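Pruston, Werkstattbericht zum Handgreifer

13. Februar 2018

Der zweite Bauabschnitt des Handgreifers, intern Kubo genannt, ist abgeschlossen. Der Verfasser dokumentiert nachstehend den Stand der Arbeiten in der Gemeinschaftswerkstatt Pruston. Die Entwürfe für den Greifkopf stammen von Masanobu Hayashi; die Montage erfolgte gemeinsam mit Brodie Kereama.

Gegenüber der Fassung vom November wurden die Finger neu ausgelegt. Die orangefarbenen Fingerteile sind gerippt, dazwischen stehen zwei schmale dunkle Platten, deren Enden den Stoff fassen. Als Prüfmaterial dient Jeansstoff, der sich wegen seiner Nähte und Mehrfachlagen als anspruchsvoll erwiesen hat. 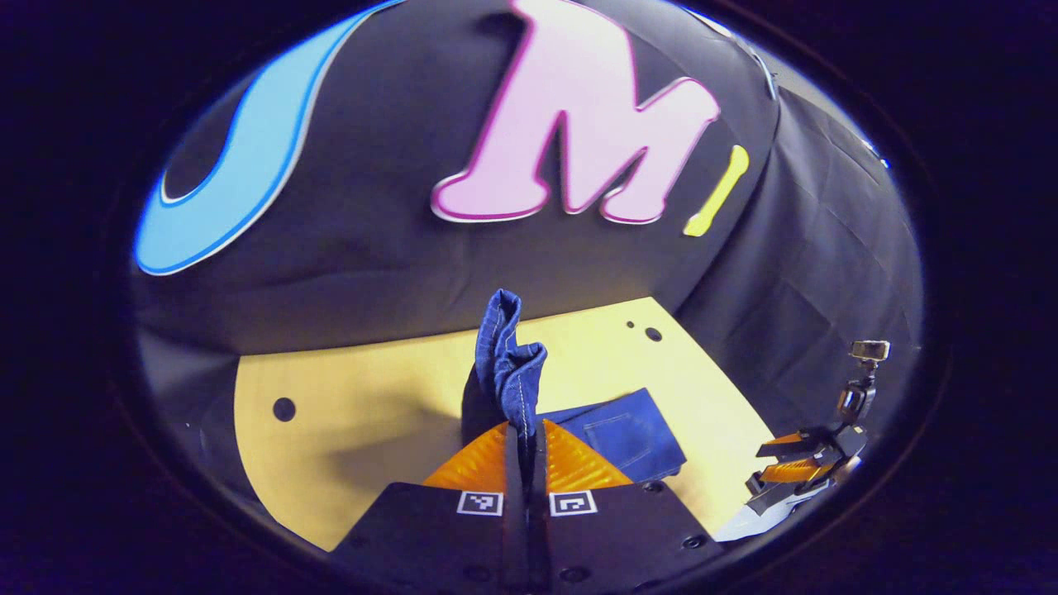

Für die Lageerkennung trägt das Gehäuse zwei quadratische Marker. Deren Auswertung übernimmt das Programm Pudik, das derzeit noch ohne Kalibrierung der Randbereiche arbeitet. Die Druckzeit eines Fingerpaars beträgt etwa 5 Stunden. Bezogen wurde das Filament über Sturkomach; die Restmenge von 200 Gramm ist für Ersatzteile vorgesehen.

Nach den Greifversuchen an einzelnen Stofffalten ist das Falten ganzer Hosen der nächste Prüfpunkt. Maßgeblich ist hierbei der Bund, an dem Knopf und Gürtelschlaufen die Auflage der Finger erschweren.
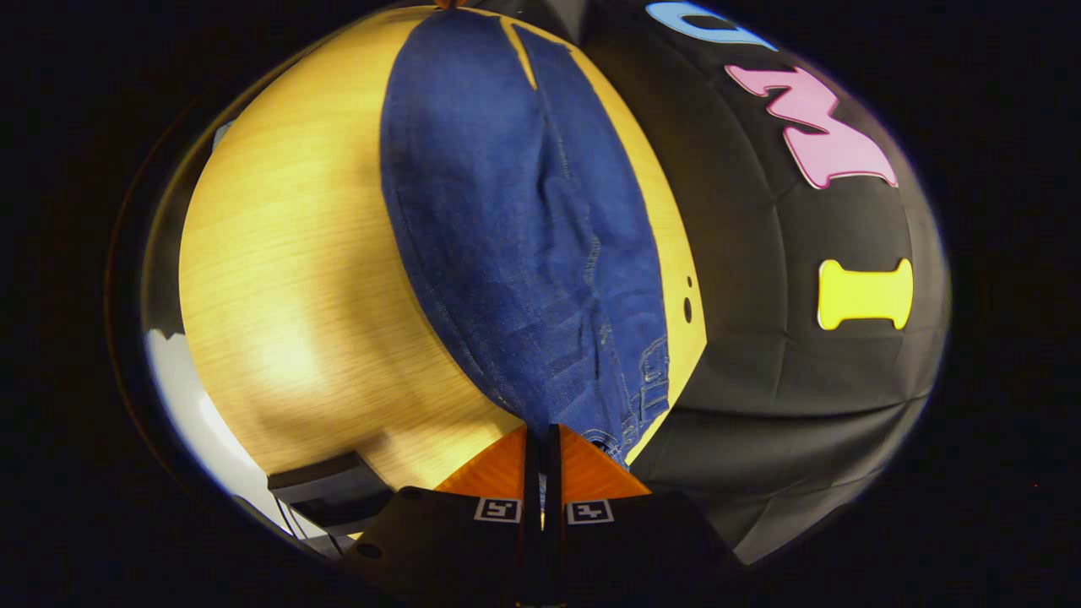 Die Schließkraft wird vorerst von Hand aufgebracht. Ein Antrieb ist vorgesehen, der Motorhalter liegt jedoch erst als Zeichnung vor. Offen ist ferner die Frage der Zugentlastung für die Kabel. Anmerkungen zur Konstruktion werden über die Kommentarfunktion entgegengenommen.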